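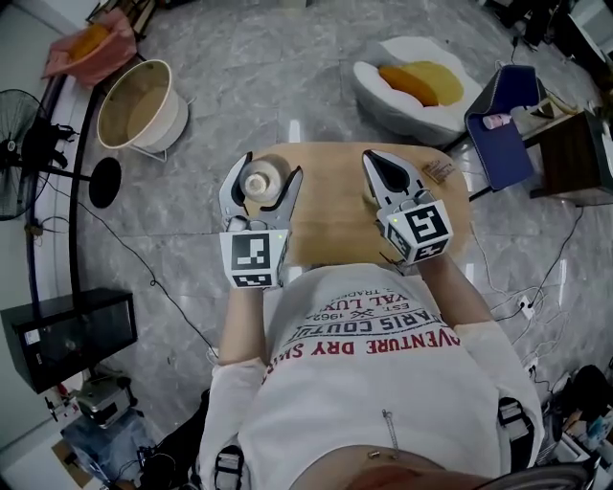

The Greenest Loan in the Valley

A small town wants to sell climate bonds. First it has to work out what one is.

Nov 15, 2024

The town of Lemholm has a reservoir, two traffic lights and a heating plant that was last considered modern when people still smoked in it. In May the town council voted to replace the plant with a set of large heat pumps drawing on the reservoir, and to pay for them by issuing a green bond. The vote was unanimous. Understanding of what had been voted for was more widely scattered.

A green bond is a plain bond with a promise stapled to it. The town borrows money, pays interest, and gives the money back at the end. The promise is that in the meantime the cash goes to something that's good for the planet, or at least less bad for it than what was there before. Investors like the promise. Some like it enough to accept a slightly lower rate, and the difference has a name in the trade, the "greenium," a word everyone I met used with a small wince.

Lemholm wanted to borrow $9 million. For a big city this is a rounding error. For Lemholm it's a heating plant, a new pipe under Hennessy Street and, depending on who you ask at the diner, either the smartest thing the town has ever done or the reason your water bill is going up.

The trouble with a promise is that someone has to check it. A bond can call itself green the way a cereal can call itself natural, and for years the market ran on roughly that standard. Buyers have become pickier. They now want an outside opinion before the sale and a report every year after it, with figures for tons of carbon avoided and a paragraph on how the figures were arrived at. The outside opinion comes from a firm such as Velard, which charges a fee to read your plans and say whether it believes you.

Velard believed Lemholm, mostly. Its opinion ran to 475 pages with the appendices, and I have read more of them than my family would like. The heat pumps sailed through. The pipe was judged "supportive of the stated objective," a phrase I hope to have used about me someday. The parking lot was another matter.

No one at town hall could tell me precisely when the parking lot got in. Early drafts of the project don't have it. Later drafts do, under the heading of site access, with 3 electric vehicle chargers in one corner and a great deal of ordinary asphalt in every other direction. Velard suggested, in the courteous language of people who bill by the hour, that the chargers could stay and the asphalt should find another source of funding. The asphalt is now in the general budget, where it is being repaired by the same crew that would have poured it anyway.

It's easy to laugh at this, and I did, in the car, for most of the drive home. But the system did what it was built to do. A reader with no stake in the parking lot looked at the parking lot and asked what it was doing there. Public works projects go their whole lives without that happening.

The harder question is whether the label changes anything. If Lemholm would have replaced its boilers regardless, then the bond didn't save a single ton of carbon. It just gave a name to a thing that was coming down the road in any case. Critics of the market make this point often, and they're partly right. The old plant was failing. Parts for it had to be bought from a scrap dealer two states over, and one valve was held in place by a arrangement the engineers preferred I not write down.

The town could have bought new gas boilers, though, and for a while it meant to. Lurnari, the utility that supplies the region, had offered a package with easy terms and a ribbon-cutting. The gas option was cheaper on the first day and more expensive on nearly all the days after that. What the green bond did was bring in lenders patient enough to care about those later days. At the council meeting where the two options went up side by side on the projector, the gas boilers lost by a nose.

The saving on the interest rate was small. Set against the cost of Velard's opinion, the lawyers and the annual reports, it may come out close to nothing. Larger cities spread those costs over hundreds of millions. A place the size of Lemholm pays nearly the same fees to borrow a sliver of that, and there is talk at the state level of letting small towns pool their projects into one bond and share a single stack of paperwork. There has been talk of it for a while.

Meanwhile, the trench on Hennessy Street is open, the detour takes you past the bakery, and the bakery has never done better. Its extra sales don't appear in the impact report. The first of those is due next spring, and the town is still looking for someone to write it.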